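Chapter 3
Salt, Sweat and the Long Afternoon

I grew up thinking salt was the villain. My grandmother kept hers in a blue crock next to the stove, and every time she reached for it my uncle would clear his throat in a way that meant "your blood pressure, Mother." She'd salt the beans anyway. So when I started teaching nutrition at the community college in Ellstead, I came in with a whole speech ready on why we all needed less of the stuff, and I gave it for two years before a student raised her hand and asked me what salt was for. I gave her a pretty poor answer, and this chapter is more or less my attempt at a better one (sorry it took so long, Denise!).

In Chapter 2 we looked at water: where it sits in the body, how it gets in and how it gets out. I left sodium mostly alone there, and if you were reading closely you may have noticed me stepping around it. You can't really talk about one without the other. Water follows sodium. If there's more sodium on one side of a membrane than on the other, water will drift toward the saltier side until things even out. Keep that picture in your head, because we'll use it for the kidneys, for the gut and for the puffy ankles you get after a long bus ride.

Sodium does three big jobs. It helps hold fluid in your bloodstream, it lets your nerves fire, and it works with potassium to get your muscles to squeeze and let go again. Your heart is a muscle, so it's on that list too. None of these jobs takes a huge amount of sodium, and most people eating packaged bread, canned soup and restaurant food get plenty without ever picking up a shaker. That's the part my old speech got right.

The part it left out was sweat. One August I spent a week with a road crew outside Wostis, tagging along with my colleague Thibault Joly, who wanted to know what outdoor workers really ate and drank on the job. We had 28 people keep a food and drink diary. I had expected to read about soda, and there was some, but mostly I read about water, water and more water, and then a headache by mid-afternoon. One man wrote "drank all day, still feel lousy" on four pages in a row. Thibault circled it in red pen each time.

Now, a headache in the heat can come from a lot of things – too little water, too little food, a bad night's sleep, the start of real heat illness – and a diary can't tell you which. But it got me reading about what leaves the body in sweat. It's mostly water, with sodium and chloride next and much smaller amounts of potassium and a few other minerals. How salty it is varies a lot from one person to the next. If you've ever seen white streaks dry on a dark ball cap, you've seen somebody's sodium. People who are used to the heat tend to lose less of it per drop, and I find that kind of wonderful. The sweat glands learn to hang on to it.

So does everybody need a sports drink? No. If you're going for a half-hour walk, water and your next meal will do the job. If you're digging a trench for hours in the sun, a salty snack or a drink with some sodium in it makes more sense, and so do shade and a break. Drinking far more plain water than you lose can thin out the sodium in your blood, and in bad cases that's an emergency. We'll go through the warning signs in Section 3.4. And if your doctor has you on a low-sodium diet, or you take medicine for your heart or kidneys, please follow that advice over anything I say in a textbook.

You'll also practice reading labels in this chapter. My favorite one to bring to class is a can of Skoser vegetable soup that lists 572 milligrams of sodium per serving. Sounds fine, until you look at the serving size and then look at the can. I'll leave you to work out what happens if you eat the whole thing, and I'll just say that I always do.

Before you start Section 3.1, write down everything you ate and drank yesterday, with rough amounts. Don't tidy it up. Put a star next to anything that tasted salty and a question mark next to anything you think might have salt hiding in it (bread, cheese and breakfast cereal are the ones people tend to miss). We'll come back to the list at the end of the chapter, and some of those question marks may surprise you. 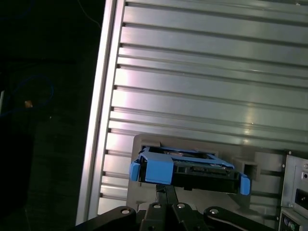
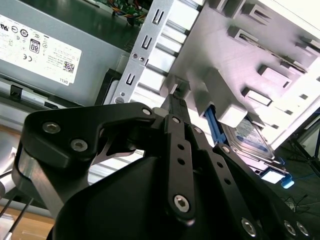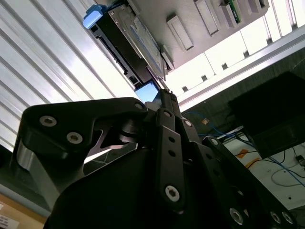
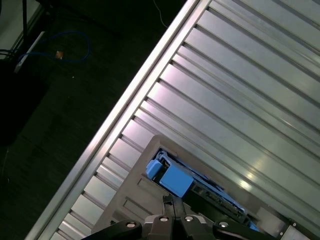
Chapter 3 opening photos. First and last, grooved aluminum; second, a desktop computer tower with its side panel off; third, a black gripper.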